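Unit 6 handout: Setup and care of the sandwich cell
Bevham Automation Lab, second-year course

6.1 Fixture layout

The Tilwood cell builds one sandwich at a time on a tray at the center of a white table. Ingredient stations lie to the left and right of the tray. Clear acrylic dividers run along the long sides, with clear rails extending outward from them, and red rods mark the outer limits of the stations. Sliced items are loaded on edge, so that the two fingers can close on the faces of a slice.

Set the dividers first, then the rails, then the rods. A rail that has shifted moves the pick point with it, and the taught positions will no longer hold. Check every clip by hand before power is applied.

6.2 Pick and place

The approach to a slice is made from above with the fingers open. Approach speed is limited to 20 percent. Finger force is set per ingredient in the Dralirura table; tomato has the lowest value. 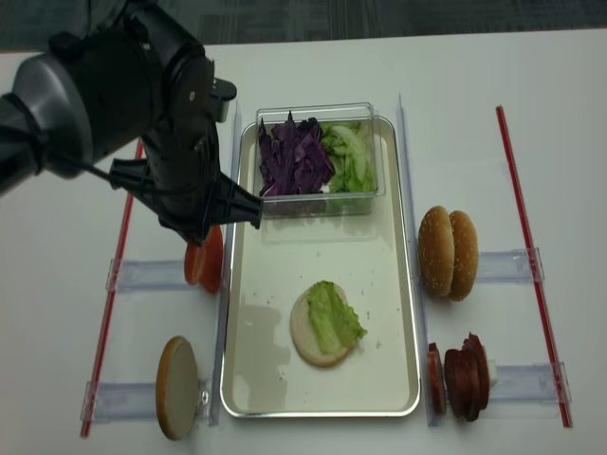
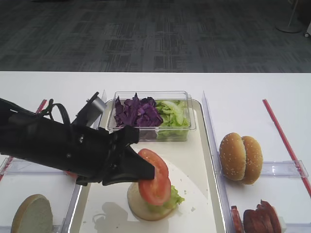 Fingers and fixtures during cell work; the last view is from the wrist camera.
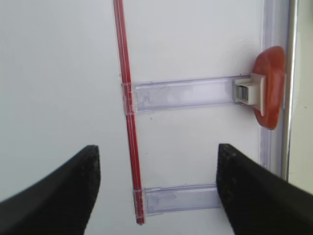

Release height is measured from the top of the stack and must be raised after each layer. Students often enter it once, from the tray, and then find the third layer pressed flat.

6.3 Routine care

Wipe the fingertips every 30 minutes of running time. Tomato juice dries on the pads and changes the grip.

Clean the acrylic with warm water and a soft cloth — no alcohol, which crazes the cut edges. Scuffs are acceptable. Cracked collars are not; replace them before the next run.

Check the wrist cable for slack at both ends of travel. It should never pull tight or drop between the fingers.

Reteach all pick points after 700 cycles, or at once if any rail has been removed. Allow about 60 minutes for a full reteach. Enter the new values in the Benkirane log under the cell number, with the old values kept on the line above.

Reading for next unit: gripper wear, sections 1 to 3.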